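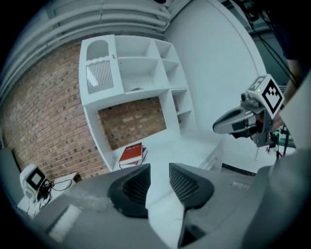
Revisión de estanterías y zonas de almacén, planta baja
Local: Brinlow
Fecha: 2023-03-17
Revisa: Alaric Mercado
Recibe copia: Leilani Lindgren

Los comentarios van debajo de cada punto. Donde pone "conforme" es que lo he comprobado yo. Donde pone "según proveedor" es que me lo han dicho y no tengo manera de confirmarlo.

1. Anclaje a la pared
Resultado: conforme con reservas
Tirando a mano de las baldas altas no se mueve nada. La ficha de Cirness dice que el taco universal sirve para cualquier ladrillo, y me cuesta creerlo. Un ladrillo hueco y uno macizo no agarran igual. He pedido el dato de extracción en ladrillo visto y me han mandado otra vez el folleto comercial. Hasta que llegue algo mejor, que no se taladre en la junta de mortero.

2. Carga por balda
Resultado: pendiente
El catálogo anuncia 40 kg por balda. No dice si es carga repartida o en el centro, ni con qué separación de soportes. Propongo trabajar con la mitad y poner la cifra en un cartel que se lea de pie. El que hay está impreso en letra de prospecto.

3. Nivelación y aplomado
Resultado: conforme
Comprobado con nivel de burbuja en los dos sentidos. En el módulo del fondo alguien calzó una pata con cartón doblado. Retirado y sustituido por pie regulable.

4. Objetos pesados abajo
Resultado: no conforme
Las cajas de papel siguen en la balda superior. Ya figuraba en la revisión anterior como "resuelto". Pregunto quién lo dio por resuelto y con qué criterio.

5. Altura libre bajo techo
Resultado: conforme
No hay rociadores en esta planta, así que la distancia que pide la plantilla de Fitzsimmons no se aplica. La plantilla tampoco deja marcar "no procede", de ahí que salga conforme.

6. Pasillos y salidas
Resultado: conforme
Ancho libre de 90 cm en el punto más estrecho. Lo medí a las 11 de la mañana, con el local recogido. Habría que repetirlo un día de entrega.

7. Escalera de mano
Resultado: no conforme
Falta una zapata. La pegatina de inspección está en vigor, lo que dice bastante poco de la pegatina. Fuera de uso hasta nueva orden.

8. Bordes, tornillos y remates
Resultado: conforme
Dos tornillos sobresalían a la altura de la rodilla. Cambiados. Falta un tapón embellecedor, sin importancia.

9. Humedad en el muro
Resultado: pendiente
Drendo ofrece un tratamiento hidrófugo por 300 euros con "garantía total". La garantía excluye filtraciones, condensación y capilaridad. No sé qué queda dentro. Yo no lo contrataría sin que alguien mida antes la humedad en dos o tres puntos y en días distintos.

10. Formación del personal
Resultado: según proveedor
Hay hoja de firmas. Pregunté a dos de los firmantes dónde está el límite de carga y no lo sabían.

11. Registro de incidencias
Resultado: conforme sobre el papel
El cuaderno está en su sitio y en blanco. Un cuaderno en blanco puede significar que no pasa nada o que no se apunta. Con la escalera como estaba, me inclino por lo segundo.

Acciones
Bajar las cajas de papel: inmediato.
Retirar la escalera y pedir otra: inmediato.
Reclamar a Cirness los datos de los puntos 1 y 2, por escrito: Leilani.
Repetir puntos 4, 6 y 9: abril.

Comentario de L. Lindgren: de acuerdo en todo menos en el punto 2. La mitad me parece excesivo para guardar archivadores. Lo hablamos cuando conteste Cirness.

Respuesta de A. Mercado: si contesta.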